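Robots at Home and Work, session 2: can they do the chores yet?
Notes by Keegan Gilchrist, updated 2nd August

Right, carrying on from where we ran out of time. I'd got as far as saying that the arm in the Hondoleo packing shed is very good at its job, and somebody at the back asked why it couldn't come home and put the shopping away. Lovely question, and it's going to take up most of this session!

Think about what the shed gives that arm. Same box, same height, same lighting, and a belt that brings everything to it. Ortuño (our made-up-as-we-go name for the test kitchen upstairs, it stuck) gives a machine none of that. The jars are all different, the cupboard door swings back, and whoever cooked last left the spoon somewhere odd.

The Pusis trial is the one I want you to read before next time. They gave a two-armed machine 200 goes at picking up a closed jar and setting it down again, and 168 of them went fine. Sounds decent, doesn't it? Now imagine somebody in your house dropping jars at that rate. I'd have them out of the kitchen by teatime. And that was only moving the thing, with no opening and no pouring. When Joto tried lid-twisting on a similar set-up it took nearly 40 seconds a jar, and they had to choose the jars.

Why is it so hard? Glass is a pig for cameras, for a start. They tend to look straight through it or get caught by the shine on a metal lid. Then there's grip: too gentle and it slides, too firm and, well, you know. We sort all this out through our fingertips without noticing, and we bring in the other hand whenever we feel like it.

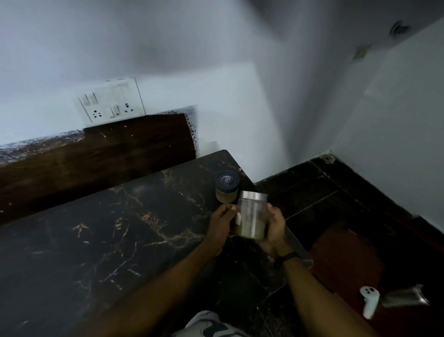
Fig. 1. Two-handed hold on a glass jar with a steel screw lid, one hand near the top and the other round the base.

Look at how the work is shared out in Fig. 1. If you wanted a machine to copy that hold, you'd have to decide where each hand goes, how hard each one presses, and which one lets go first when the jar is back on the counter. Dark shiny worktop too, so there are reflections to deal with as well as the glass.

My own view, and you're welcome to argue: shop floor yes, for plenty of jobs. Kitchen, not yet, apart from the odd simple task with somebody standing by.

For next time, pick one chore you do with both hands and write down every step, including the bits where you change your grip. One side of paper is fine. Bring the jar if it's a jar.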